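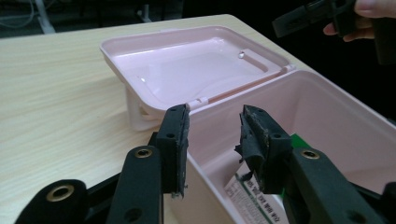 4. Storing the Parts and Accessories

The Kelden bead loom comes with a lot of small parts. Keep them together in a box with a hinged lid, away from children under 5.

4.1 Before you put the loom away

1. Finish the row you are working on and tie off the thread.
2. Turn both tension knobs to the left until the warp threads go slack.
3. Lift the work off the pegs. If the piece is unfinished, slide the spacer bar under the threads first and move the whole thing to the carrying board.
4. Brush loose beads out of the spring at each end. A dry paintbrush works well.
5. Wipe the frame with a soft cloth. Do not use polish.

Note: The spring can hold a bead where you will not see it. Stretch it gently and look between the coils.

4.2 Packing the parts

1. Stick the needles into the felt pad, points down.
2. Wind leftover thread onto the card bobbins and tuck the end into the notch.
3. Put the 2 spare pegs and the hex key in the small zip bag.
4. Sort beads by size before sorting by color. Mixed sizes are hard to separate later and will make a row buckle.
5. Lay the felt pad on top and close the lid.

CAUTION: Needles are sharp and roll easily. Check the table and the floor before you leave the room.

4.3 Thread

Nylon thread keeps for years if it stays out of the sun. Cotton thread gets weaker with age – pull a short length between your hands before using an old spool. The Narkdale spool in the starter kit holds 200 yards. Refills are sold under the same name.

4.4 Long storage

If the loom will not be used over the winter, take the side rails off and store them flat. Leaning them against a wall can bow them. Refit the rails as shown in section 2, and do not tighten the bolts until all the corners are square.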